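Against the Heavy Mug

The mug most people reach for holds more than they drink. I weighed and filled the ones in my own cupboard last January, and the largest of them, a stoneware piece from Gullberg, weighs 309 grams empty. Its handle admits two fingers. Lifting it full means pinching a load well to one side of its center, and the wrist pays for that every morning.

My argument is for the small enamel-style cup. The traditional version is thin steel with a fused glass coating, and its faults are well known. It conducts heat quickly, so the rim is too hot for the first few minutes and the coffee is too cool soon after. The coating chips when it strikes tile. It cannot go in a microwave. I accept all of these. A cup holding 225 milliliters is emptied before heat loss becomes a serious problem, and a second pour is hotter than the bottom third of a large mug ever is.

Weight is the first advantage. Shape is the second. A straight-sided cup has one wall profile from rim to base, so a sponge reaches everything. The Tretero mug I used for years had a narrowed waist and a foot ring that held dishwater after every cycle. Straight walls also pack tightly on a shelf. I fit 13 enamel cups where 5 stoneware mugs used to stand, although the handles have to be turned the same way.
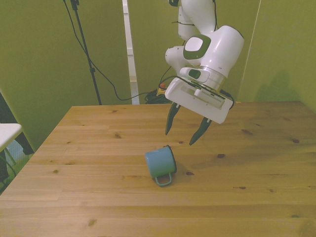
Handles deserve more attention than they get. A loop in a contrasting shade is usually treated as decoration, but it has a practical use: the eye finds it before the hand does, particularly in a dim kitchen. The loop should stand far enough from the wall to keep the knuckles off hot metal. Ofori makes one that fails this test, with a gap so shallow that I hold the cup by the rim instead.

Stability is the usual objection. A light cup tips more readily than a heavy one when an elbow catches it, and no amount of fondness for enamel changes the physics. Two things limit the damage. The volume is small, so the spill is small. A steel cup that goes over on a wooden table also tends to survive the event, which cannot be said of thin porcelain.

Color is a matter of taste, and mine runs to pale blue. Coffee stains show less on a dark interior than on white, and tea drinkers who judge strength by color will want the opposite. Clenanero sells both. I would buy the plain one without the printed slogan, and check the rim for bare metal before paying.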